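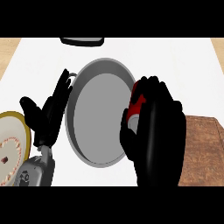

Tuesday, November 17, 2020

Seasoning trials, carbon steel, second batch

Back on the Hellgate blanks after a week of doing other people's repairs. The first batch is all stripped and rewaxed except the one Olaia took home to cook on. She has made eggs in it every morning and says the patch near the handle rivets is still tacky. I had put that down to oil pooling under the rivet heads, and I still think so, but she wipes better than I do, so maybe not.

Started the morning by stripping five of the new blanks. The shipping wax on these is thicker than on the last lot. Hot water and dish soap took off the top layer and left a film that beaded. Went to washing soda, boiled in the big stockpot, each blank held under for as long as it took me to drink a coffee. Water sheeted cleanly off all of them after that. Dried on the burner right away. One got a bloom of orange rust on the underside while I was answering the phone. Scrubbed it back with steel wool and marked it R so it doesn't get mixed in with the others.

Oils this time:

Grapeseed, the same jug as the first batch.
Flaxseed, new bottle from Cordero, opened today.
Sunflower, high oleic, from the grocery store.
Lard, rendered by Debashish, strained twice.
R gets grapeseed as well, to see if the rust spot shows through.

Method is the same for all of them. Warm the pan until it is uncomfortable to hold, oil it all over including the handle, wipe it off as if the oil had been a mistake, wipe again with a fresh cloth. Into the oven upside down. Set point 200 C on the dial. The probe on the middle rack settled at 173 and would not go higher with the door shut and the fan on. That is a bigger gap than last month and I don't trust it. Either the probe wire is getting pinched in the door gasket or the thermostat is drifting. Matěj swapped in the other probe after lunch and got the same reading, so it is the oven.

This matters for the first batch. If the oven was already running low then, the flaxseed coats never got hot enough, and the tackiness could be that and have nothing to do with my wiping. I went back to the old sheet and there is no probe reading on it, only the dial setting. From now on write down both.

Turned the dial up until the probe read 200 and left it. First coat went in at that temperature for one hour, then oven off and door closed until cool enough to handle with a towel.

After coat one:

Grapeseed: light bronze, even, dry to the touch. A darker ring where the wall meets the base.
Flaxseed: yellow-brown, glossy, dry. Two runs on the outside wall where I missed a drip.
Sunflower: hardly any color. Slightly grabby under a fingertip.
Lard: brown with a mottled look, dry. Smells like a diner.
R: same as the other grapeseed pan. The spot shows as a dull patch if you tilt it under the lamp.

Sunflower probably needs more heat than the rest. I'll give it a second coat on the same schedule before changing anything, or I won't know what I changed.

The shop got smoky with the lard. The extractor is fine at the low setting for the other oils, but put it on high before opening the oven on that one. Tumaini came through from the front to ask if something was burning.

Scale check: blank for the flaxseed weighed 1,401 g after stripping and drying. After one coat the scale gave me the same number. No surprise on a scale that reads to the gram. If we want to follow coating weight we need to borrow the balance from Patricio, and I'm not sure a whole pan fits under the draft shield. We could cut coupons out of the scrap blank and season those next to the pans. Ask him before ordering anything.

Cloths: the blue shop towels leave lint. It bakes in and you can feel it as grit. Switched to old cotton T-shirt halfway through wiping the first coat (the flaxseed and sunflower pans got the T-shirt, the others got blue towel, sorry). T-shirt for everything starting with coat two. Used cloths with flaxseed on them go in the water bucket with the lid, and not in the trash. I found one in the trash.

Vititz called about the handles. The angle on the drawing is measured from the base and they had been reading it from the rim. They will send one corrected handle for us to try before bending the rest. Matěj has the drawing and will add a note.

To do:

Second coat on all of them tomorrow, probe at 200, record the dial setting next to it.
Sand the flaxseed runs lightly first.
Get someone to look at the oven thermostat.
Ask Olaia to bring her pan in so we can rebake it at the true temperature.
Patricio, balance.
Send Dakisach the photos of the first batch. They asked twice.
More washing soda.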